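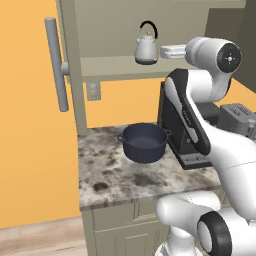 Ukari Recipe Text Collection

Ukari is a set of 1,489 home recipes in plain text, typed up from community cookbooks and recipe cards. Most are soups, stews and one-pot dinners. Everything is in English.

Contents

recipes.csv: one row per recipe
ingredients.csv: one row per ingredient line, linked by recipe_id
units.txt: the 33 unit names used after cleanup

Fields in recipes.csv

recipe_id, title, source, servings, steps, notes

The source field is either plemance (827 recipes) or zamudio (549 recipes). The remaining rows came from loose cards and have source set to cards.

Cleanup

Spelling was fixed in ingredient names but left alone in titles and notes. "Tbs", "tbsp." and "T" all became tbsp. Cans and packages keep the size given in the original, even where that size is no longer sold. Fractions are stored as text, so 1 1/2 stays 1 1/2.

Known problems

Servings is blank in many of the zamudio rows.
Some steps refer to another recipe by page number. These have not been linked.
Oven temperatures are in Fahrenheit. A few cards only say "hot oven".
Canning recipes are copied as written and have not been checked for safety.

Changes

The September release adds the notes field and removes duplicate titles from the cards.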